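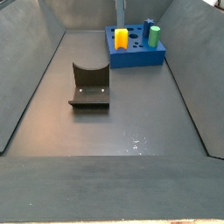
Bin at the Lomura bench, with the shape base at the back and the black holder up front.

Lukano Shared Lab
Working Group on Bench Rules and Good Practice
Minutes, August meeting

Present: bench operations, safety, software, the Dunne liaison, and the training desk (by phone, mostly audible).
Apologies: purchasing, who sent a one-line message reading "no."

The meeting opened at 3:10. The chair noted that it had been called for 3.

1. Minutes of the last meeting
Approved with one correction. Under "Gripper speed," the words "as fast as the operator feels comfortable" are to be struck out, as they were a remark and were never meant to become a rule. Software pointed out that two benches have been following it since.

2. Bench reset rule (draft 4)
Most of the meeting went here.

Draft 4 says that before each run the operator returns the bin to its "standard state." Bench operations asked where the standard state is written down. It is not. The training desk said it was generally understood. Safety asked by whom, and there was a pause on the line.

Discussion then turned to what a reset should cover. Agreed so far:

The shape base goes at the back of the bin near the right wall, flat on the floor. Pieces start upright in their holes. Which pieces, and in which holes, goes on the run sheet.

The black holder stands forward and to the left of the base, with open floor between the two. Bench operations wanted a taped outline for the holder. Software objected to tape on the floor, on the grounds that the vision system will learn to love the tape. The compromise is a cardboard template that is laid down, used, and taken out again. Someone will leave it in. The rule should say what to do when they do (stop the run, remove the template, start over, log it).

Any change of position during a session is a new setup and gets a new sheet. The Dunne liaison asked whether a nudge counts. After some time it was decided that a nudge counts.

3. Clean floor
The wording "reasonably clean" has survived three drafts and did not survive this one. Safety showed the picture at the head of these minutes and drew attention to the white specks on the floor toward the lower right. Views differed on whether this was reasonably clean. Views also differed on what the specks are, and the chair ruled that out of scope.

New wording: "Floor free of visible debris before the first run and after every reset. Wipe with a dry cloth. Do not blow." The last sentence was added at the request of safety, who declined to elaborate.

Smudges on the walls are permitted. A proposal to repaint the bins was heard and referred to purchasing, whose position is known.

4. Color and contrast
Software raised the dark blue star in the bright blue base, which is close enough in color to be a nuisance to the detector. It asked for the star to be replaced with something more obliging. The Troremo project objected, saying that a test made only of easy pieces tells you how the robot does on easy pieces. The yellow arch and the green cylinder had no opponents.

Agreed: the star stays. Results are to be reported by piece, so that a poor score on the star cannot hide behind a good one on the arch. Reports must also say when one piece partly covers another from the fixed camera, as the green cylinder does to the star in the picture.

5. Logging
The draft calls for a log entry after every run. Troremo has 300 runs planned and asked for relief. Software offered an automatic entry, with the operator filling in only the faults. Bench operations said that operators will then report no faults. Accepted as a risk. Safety will check a sample of entries against the video.

Logs are to be kept for 72 days. It was asked why 72. It was in draft 1, and it stays until a better number comes along.

6. Stopping a run
Anyone in the room may stop a run, for any reason, and is not to be sighed at. The second half was moved as a joke and passed as a rule.

Actions
Bench operations: write down the standard state, on one page, with a drawing.
Training desk: stop saying it is generally understood.
Software: automatic log entry, trial version at the Lomura bench first.
Safety: final wording for items 3 and 6.
Dunne liaison: find out whether Dunne's own handling rules define a nudge.
Chair: circulate draft 5, and a correct start time.

Any other business
The training desk had several points but the line dropped. They are carried over to the next meeting.

Closed at 4:55.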